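Setano Shared Workshop, Trevberg
Bench and shelf check, September
Checked by: Yiran Xia

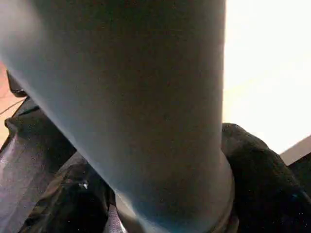
Marks used: OK, FIX (do it this week), WATCH (look again next time). Comments are for whoever opens up in the morning, so please read them before moving anything.

1. Surfaces and storage

Cylinders and canisters standing upright on a firm, level surface: FIX
Comment: Nothing cylindrical should be standing on cloth. Fold the cloth and put it away first, then set the item down on the bare surface. Same remark as last time.

Outside of containers free of dust and residue: WATCH
Comment: Wipe with a damp cloth, then a dry one. Check the bottom rim and the seam as well as the sides.

Contents labeled on the side facing out: FIX
Comment: 2 containers on the Clemia shelf have labels that no longer stick. New labels are in the desk drawer. If you don't know what is inside, don't guess. Leave it for me.

Heavy items stored below shoulder height: OK

2. Cloth and clothing

Towels and sweaters kept off work surfaces: FIX
Comment: Dark cloth holds a lot of lint. Shake it out outside, not over the bench. Personal clothing goes on the hooks by the door.

Used rags in the lidded bin: OK
Comment: Bin emptied at 4:30 p.m.

Clean rags folded and stacked: WATCH
Comment: Stack is getting low. 20 is the minimum we agreed on.

3. Light and electrical

Glare on the work area: WATCH
Comment: Strong light washes out pale surfaces and makes edges hard to see. Lower the blind before cutting or measuring.

Cords free of cuts, plugs seated: OK

Power strips off the floor: OK
Comment: The one by the sink has been moved up to the bracket.

4. Floor and exits

Walkway clear, 55 inches between benches: FIX
Comment: Measured short at the Luo bench. Push it back against the wall and check again with the tape.

Boxes and flat panels stored so they can't slide: WATCH
Comment: Lay flat panels down or strap them. Leaning is fine only while you are using them.

Exit door opens fully: OK

Fire extinguisher in place, gauge in the green: OK

Items marked FIX go first. Write your initials next to each one when it is done and leave the sheet on the clipboard. Questions about labels or the Luo bench to Yiran.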